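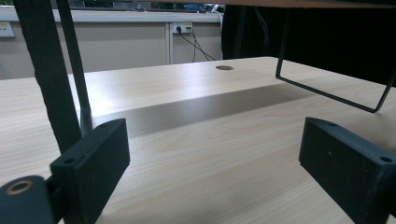
The fingertips over my table, from the gripper's own camera.

Is a hand-held gripper worth building, or am I making a very slow pair of tongs?

Posted by Ruairí Quinlan

I share bench space at the Nusthorpe workshop and I've been building one of those hand-held grippers you carry around yourself, with a camera on it, so you can record yourself doing a chore and later train an arm to copy it. The plan I started from is called Ronder. I got it from another member, who is very keen on it. I am less keen, and I'd like somebody who has built one to tell me whether my complaints are fair.

First, the fingertips. The plan has you screw plain blocks onto the fingers. They look fine. They close on a mug handle and the handle turns. They close on a pencil and the pencil shoots out sideways. The notes say to "add grip material to taste," which to my mind is a way of leaving the hard part to me.

Second, the threaded inserts. I put them in with a soldering iron. One sits straight and one leans, and the leaning one makes the whole right finger toe in. I can live with it if it doesn't matter, but the notes claim the fingers have to be parallel or the recordings are useless. Are they? It sounds like the kind of thing people say when they have never tried it the other way.

Third, and this is the one that may make me quit: the notes want 500 recordings of a single task before you train anything. I've done 37, all of them picking up a sponge and putting it in a tray. My wrist hurts. The whole thing is heavier at the front than it has any right to be. And I don't own an arm. I would be borrowing time on the one at Punstead, where they charge by the hour.

So: fix it, finish it, or strip it for screws?

Yu-na Yeom

I built a Ronder last winter and then built most of it again, so take this as coming from someone who spent more than she should have.

Fingertips: you're right, bare blocks are no good for anything round or shiny. I glued on strips cut from a bicycle inner tube, with the outside of the tube facing in. Rough up both surfaces with sandpaper first or the strip peels off in a day. Foam works too but it squashes, and then the fingers look more closed in the recording than they would on an arm with stiffer tips. Whatever you choose, put the same stuff on the arm's fingers. People skip that and then blame the training.

Inserts: a small lean won't ruin anything by itself. What ruins it is fixing it halfway through. If you record 37 with a crooked finger and the rest with a straight one, you have two grippers in one pile of data. Fix it now and throw the 37 away. Sorry. To fix it, heat the insert again, let it sink a hair, then press a flat piece of metal on top while it cools. If the hole has gone oval, print that part again. Don't try filling it with glue, I did and it came loose in the middle of a session.

Wrist: move the weight back. I have 160 grams of washers taped inside the end of the handle. It makes the whole thing heavier and it still hurts less, because the front stops dragging your hand down. Do short sessions and put it down between them.

As for 500, I don't believe that number either. I got a sponge task working from far fewer, but only with the same tray on the same table. When I moved to another room it missed the sponge every time. So if somebody tells you theirs learned from a handful, ask where they tested it.

Vangelis Pappas

strip it for screws. i've seen 4 of these started at our place and none of them got as far as an arm. buy tongs

Ashraful Bepari

Yu-na covers the build, so I'll just talk about the money. Before you record another sponge, book one hour at Punstead and take the gripper with you. Find out whether your fingertips will bolt onto their arm and whether your camera will mount in the same spot. Mine wouldn't. The bolt holes were a different spacing and I had to make an adapter plate, which put the camera further back than it had been in any of my recordings. I lost the lot.

Also ask who runs the training and on whose computer. At our shop that was a separate charge, and it wasn't on the price sheet.

I don't think it's a bad project. I do think the write-ups stop at the point where it starts to cost you something. If the hour goes badly, you still have a decent set of inserts and a handle.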